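News > Company Announcements > Retail

Products Stores Wholesale Press Contact

3 min read

Daso to Open Plotska Distribution Center and Expand Play Food Line to 400 Stores 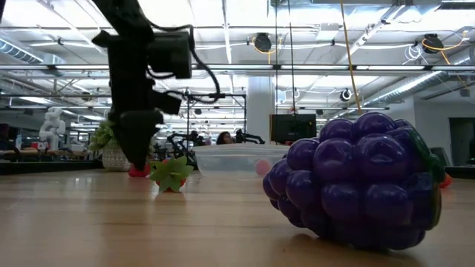 PLOTSKA — Daso, a maker and wholesaler of toys for preschool and early elementary children, announced today that it will open a new distribution center in Plotska in October. The opening coincides with the expansion of the company's play food line, which will be carried in 400 independent toy stores and school supply shops by the end of the year.

The Plotska center replaces two leased warehouses in Cordeiro that the company has used since its first years in business. Receiving, order packing and returns will be handled under one roof, and wholesale customers will no longer receive split shipments for orders that combine play food with puzzles or classroom items.

"Our store partners have asked us for one delivery and one invoice, and they have asked more than once," said Si-woo Ham, chief executive of Daso. "The new building allows us to offer that. It also gives our packing teams the space they should have had some time ago, and I would like to thank them for their patience."

All employees at the Cordeiro warehouses have been offered positions at the new site. Daso will run a shuttle between Cordeiro and Plotska for the first year and will review the service with employees after that period. Hiring for additional evening shift positions will begin before the opening.

Expanded Play Food Line

The play food line will grow to include produce, bakery and pantry groups. Stores may order each group as a boxed set or as single pieces for open bins. Single-piece ordering was previously limited to schools and child care centers.

During a trial program last spring, participating stores sold 3,124 single pieces from open bins. Fruit was the strongest group, followed by bread and rolls. Several store owners reported that customers who had bought a boxed set returned for individual items, most often to replace one that had been lost.

"Parents come in looking for one particular piece, and until now most shops had to tell them to buy the whole box," said Crisanto Galang, director of wholesale accounts. "We would like a store to be able to say yes to that customer. The order minimums have been set with small shops in mind."

The minimum order for open-bin items will be one carton per group. Display bins will be supplied free of charge with a first order of 3 cartons or more, and replacement shelf labels may be requested through the wholesale desk at any time. Existing accounts do not need to reapply.

Delivery and Transition Dates

Freight from the Plotska center will be carried by Trandine, which has handled the company's regional deliveries in the past. Orders received by 2 p.m. will leave the building the following business day. Remote delivery areas will keep their current schedules until the new routes have been tested.

Daso will pause outgoing shipments briefly while stock is moved from Cordeiro. Wholesale customers will be notified in writing before the pause begins and are encouraged to place holiday orders early. Returns already in progress will be accepted at either location during the move — no new paperwork is required.

About Daso

Daso designs and distributes toys and classroom materials for young children. Its products are sold through independent toy stores, school supply shops and child care programs.

Media and wholesale inquiries may be directed to the Daso press office through the Contact page.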